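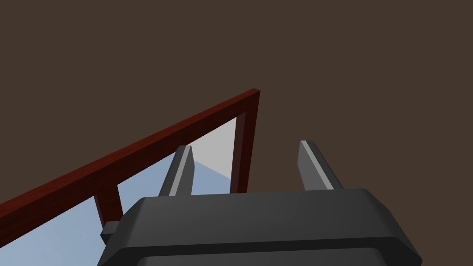
Oltby and Geltov to mark Accord Day together for the first time

Oltby, 18th November

I've been writing press releases for the Oltby town office for a good few years now, and most of them are about parking. So you'll forgive me if I sound a bit pleased with this one! The premier will spend Accord Day in Geltov this year, on our neighbors' side of the river, and the council president of Geltov will be standing next to her when the flags go up. We've never done it that way before.

For anyone reading this from farther away, Accord Day is our public holiday for the signing of the Bimance Accord in 2015. That was the agreement that reopened the bridge and let people on both banks cross with an ordinary identity card. Every year since then, Oltby has held its ceremony in the square and Geltov has held one outside its assembly, both at the same hour, and if you stood on the bridge you could hear the two brass bands fighting it out. I grew up with cousins over there and I can tell you the phone calls on the day were mostly shouting over trombones.

The decision to hold one ceremony was made at the October session of the joint river council. It came after the summer floods, when the low streets in Geltov took the worst of the water and a lot of families were put up on our side, in the school gym and in people's spare rooms. The premier told the session she wanted this year's holiday to be given over to the families still waiting to go home, and the Geltov delegation asked right then if she would say so in their town. She said yes before the interpreter had finished — I was sitting behind her and wrote it down.

Now for the day itself. The premier's party will leave Oltby town hall on foot and walk across the bridge. The cabinet will walk too (I asked, because I had seen some of their shoes). Leaders of both opposition groups in our assembly have accepted invitations and will travel over the evening before to eat with flood families at the Szénási hall. There won't be any speeches at the dinner and we aren't inviting cameras, so please don't turn up with one.

The flag raising is in front of the Geltov assembly, followed by a minute of silence for those who died in the flood. After that the premier will address a special sitting of the assembly. It's the first time a head of our government has been asked to speak from that floor, and the members voted for it across party lines, with 2 against. Her remarks will deal with housing, the repair of the river wall, and the work permits that run out for a lot of cross-river employees at the end of the winter. I haven't seen the final text. When I have it, you'll have it.

I know a few of you will ask about the border fee, so let me get there first. It isn't on the agenda. The two governments are still talking about it through the joint council, and the premier doesn't plan to announce anything on it during the holiday. You can ask her at the press stop if you like, but I've given you fair warning!

The square in front of the assembly can hold 3000 people, and entry is free. You'll need your identity card at the bridge as usual, and bags will be checked on the Geltov side. The bridge will be closed to cars and trucks from 7 in the morning until the evening band concert is over. Buses will turn around at the mill stop on our side and at the fish market on theirs. If you have trouble walking, a shuttle will run from the mill stop right up to the seats, and you can book a place on it at either town hall.

Schools and public offices on both banks will be closed. The clinic in Oltby will stay open, and so will the flood help desk in Geltov, where people can still hand in repair claims during the holiday. A lot of folks think the desk has already shut. It hasn't, and the forms are the same ones as in October.

The bands, by the way, will play together. They've been rehearsing in the Szénási hall for weeks, and the argument over whose anthem goes first was settled by a coin toss. Geltov won. Ours comes straight after, and then the old ferry song that everybody on the river knows, so please sing.

Reporters who want a place on the press stand should write to the Oltby town press office with a name, an outlet and a card number. Passes can be picked up at the town hall side door the afternoon before. The Geltov assembly has its own list for the gallery, so if you want to be inside for the address you'll have to apply to them as well — one pass won't get you into both.

Issued by the Press Office, Oltby Town Hall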